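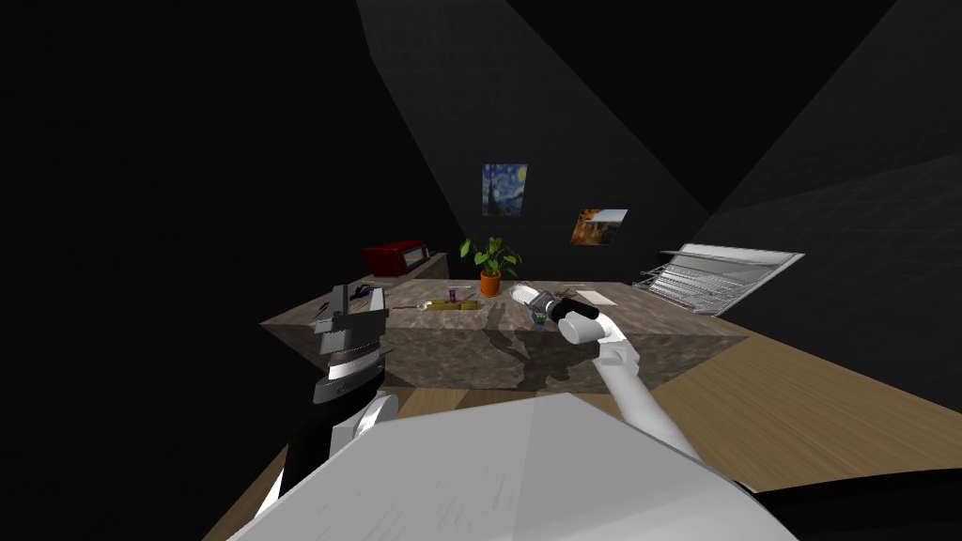
Stone is stone, one student wrote on the first day of class, and if it holds up a mountain it can hold up a pot of soup. The student was right about the soup. The first part of that sentence is where most customer complaints begin, and it is the subject of this chapter.

Chapter 7
Choosing and Caring for Stone Surfaces

The word "stone" on a price list can mean several different materials. Granite forms deep underground from melted rock that cools slowly. Marble starts as limestone and is changed by heat and pressure. Quartz tops are made in a factory from crushed mineral and a binder. They may look alike in a showroom, but they react differently to acid, heat, and daily wear.

Marble is mostly calcite, and calcite reacts with acid. A splash of lemon juice or vinegar can leave a dull mark called an etch. An etch is damage to the surface itself, and no cleaner will lift it. A stain is different. It is caused by something soaking into the pores, and it can often be drawn out with a poultice. You will practice telling the two apart in the lab at the end of the chapter. 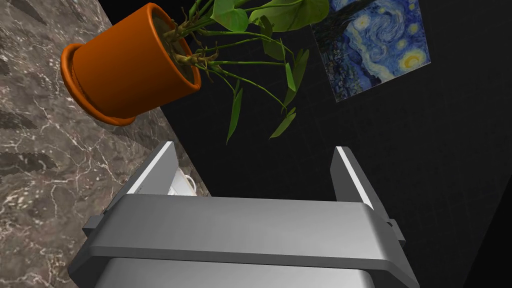
Ingrid Maslow
Instructor in Building Materials, Fuddale Technical College

Before you read on, look over these terms: porosity, etch, poultice, honed finish, seam, overhang. Each is defined in the margin where it first comes up.

Section 1 covers how slabs are cut, finished, and graded. Section 2 deals with sealers. A sealer slows down the soaking-in of liquids but does not stop acid from etching marble, and customers should be told this before they buy. Always test a sealer on an offcut from the same slab.

The case for this chapter follows a small shop, Szabó Stone, in the town of Osura. The shop sold a honed marble top to a bakery. It carried a label reading "sealed" and came with no care sheet. The bakery asked for its money back after 12 weeks. Read the case once now and again after Section 2. Your answer may change.

You will need a dropper, white vinegar, water, 2 stone offcuts, and a sheet of 400 grit paper for the lab. Wear eye protection. Label the offcuts before you start, and write down what you expect to happen to each one.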